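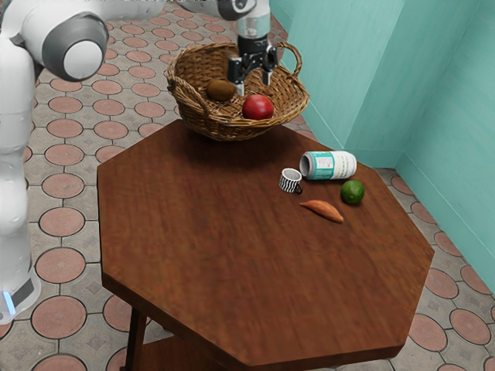 Pultosent home license: is rehearsing your arm build on a screen worth $200?

By Maricica Crăciun
May

I have been building a secondhand arm back into working order at Salbridge, the shared workshop where I rent a bench, and for most of the spring I was told I was doing it in the wrong order. Simulate first, they said. Work out your reach, your grip and your table height in software, then bolt things down. Pultosent is the package they kept naming, so I bought the home license with my own money and used it for a month before writing a word.

The sales page says you can be "picking in minutes." I was picking in an evening. Installing took 10 minutes, and then the program wanted a description of my arm in a format that my arm's maker has never published. Lingyun Wei, two benches over, had the same trouble with his and ended up using one of the stock arms with the link lengths changed. I did the same. It works, but it means the thing on screen is a cousin of the thing on your bench, and every result you get should be read that way.

The stock scenes are better than I expected. There's a fruit one I used a great deal, with an octagonal table and a wicker basket at the far side of it, and enough clutter on the right to make you think about where the arm is going. Wood grain looks like wood grain. The floor tile is fancier than anything in my house. None of that helps you pick up a lime.

What does help is the reach checking. I had planned to mount my arm level with the tabletop, and after moving the base around in Pultosent I could see the elbow would be fighting the basket handles on every approach. A column beside the table, with the arm coming over and down, solved it. I'd have found that out on the bench too, after drilling holes. 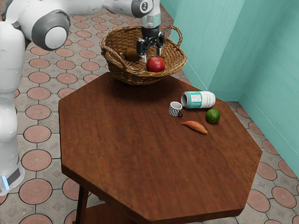

Coming down into the basket from above. Apple at the front, kiwi behind it to the left.

Grip is where I stop believing. With the default friction settings, my two-finger gripper lifted the apple at nearly any angle I gave it. Very encouraging. Then I turned friction down and the apple shot out sideways. Neither setting matched the real apple on my real bench, which mostly rolled away before the fingers closed. You can tune the numbers until the screen agrees with the bench, but by then you've done the bench work, and I'm not sure what I paid for.

Soft or springy things are worse. A wicker rim gives when you lean on it. The one in Pultosent behaves as if it were cast iron, so a plan that brushes the rim gets marked as a collision when in life it would be a creak. I left the warning on anyway.

The batch mode ran 1520 attempts overnight and gave me a success rate with a decimal point in it. I would ignore the decimal point. Hongmei Xiong, who has used it longer than I have, likes batch mode for comparing two layouts against each other, and I'll grant that. As a forecast of how your arm will do, I wouldn't trust it.

Other complaints. The manual covers 4 arms and then stops. Undo forgets camera moves but remembers every nudge of an object, so getting back to where you were is slow. Support answered my first email the same afternoon and my second one never.

Who should buy it: anyone about to cut a mounting plate or build a table, particularly in a shared space where you can't leave a half-finished rig standing. If your arm is already bolted down and your problem is dropped fruit, keep the money and buy better finger pads.

I'm keeping mine installed. I wouldn't pay for it twice.

Last updated: May

Contact | © Maricica Crăciun | Back to top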